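Vonside Table Kit: I finally got one on loan

I've been going back and forth on the Vonside kit since December, mostly because of the price, and partly because I already have one expensive thing in my garage that I swore I'd use every weekend. But Sarnivon (they're the shop that sells it around here) do a loan package now, so you can put a deposit down and try the thing before you commit. I signed up the same evening I read about it. Of course I did.

What you get on the loan is the two-arm version with the five-finger hands, the base, the software license and a support line. The deposit was 200 dollars and it comes off the price if you buy. The software is called Imen and it runs on a normal laptop, though mine got loud enough that I moved it to the other end of the room. Delivery was easy, and setup was a whole afternoon. The manual assumes you already know which end of every cable goes where, and I didn't, so I spent a long time on my knees with a flashlight in my teeth.

Calibration is where I nearly gave up. Imen asks each hand to go through a set of poses, and if it doesn't like one it starts that hand again from the beginning. The left hand passed first time. The right hand took 3 tries and a call to support, who were lovely and told me to unplug it, count to ten and plug it back in. Worked! I felt a bit silly.

I decided early on that I wasn't going to test it with the foam blocks in the starter bag. I don't own foam blocks. I own snacks and a teapot, so that's what went on the table, on the checked cloth with the clear plastic over it.
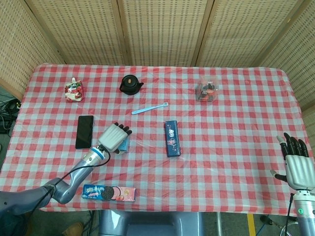 314 words in, 3 minutes or so to go

The left arm is the one I've used most. I like how the hand looks from above, with that ribbed white palm and the black fingers curling over a packet, and I like it even more that the fingers are soft enough at the tips that I'm not scared for my phone. (Okay, a little scared. I still leave it out there, because if I'm paying this kind of money I want to know it can work next to a phone.)

Small packets are good practice, by the way. They're light and they slide on the plastic, so you find out fast whether your grip settings are any good. The default setting squeezes too hard for anything with cookies in it. I turned it down two notches and my crumb situation improved a lot. Boxes are easier, and the sandwich cookie box is my favorite because the sides are flat and I can eat the rewards.

Shiny plastic is not so great. The kit seems to get confused by glare on the cloth, and I've had better evenings with the overhead light off and a lamp to one side. Support said the Prajapati add-on handles reflections better. It's also extra, so that can wait.

Things I'd change: the cables, first of all. There's one running down the arm in a big loop and I'm forever worrying it'll catch on something, like the knob on the teapot lid. I'd also love a quieter startup. And the green light on the forearm is nice, but the manual gives it half a sentence and I had to ask what it meant.

Would I buy it? I'm leaning yes, which my bank account isn't thrilled about. I have the loan for 16 more days and I want to try the spoon properly, since thin flat things are what people complain about most in the reviews I read. If you've had any luck picking up a plastic spoon with the default hands, tell me your settings in the comments, please. I've been at it two nights running.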